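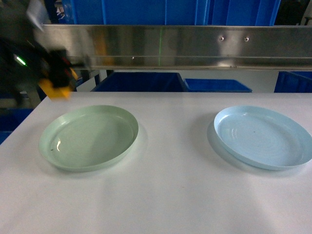
23 November 2020

The new drive came! Marlene Paquette dropped it off before lunch (she'd ordered one for herself and tacked mine on to save the shipping) and I had it out of the box before she'd backed down the driveway. It's a Kuner, the small portable kind, and it weighs nothing. My old one felt like a brick.

Started with the photos, all 2,854 of them, going back to the first phone I had with a decent camera. I figured I'd be at it until bedtime. I made coffee, answered Didier's email, came back and the whole lot was over. I copied the folder a second time just to watch the bar move!

Then the music, which is a mess. 219 albums, half of them named "New Folder," and that one I do need to sort out before January. Wycliffe swears by a little renaming program called Flustemau, so I'll try it tomorrow on a few I don't care much about.

Only gripe is the cable, which is so short the drive hangs off the side of the desk if I'm not careful. I've got it sitting on a dictionary for now. Must ask Marlene if hers is the same.

Next up, the old home videos. Can't wait.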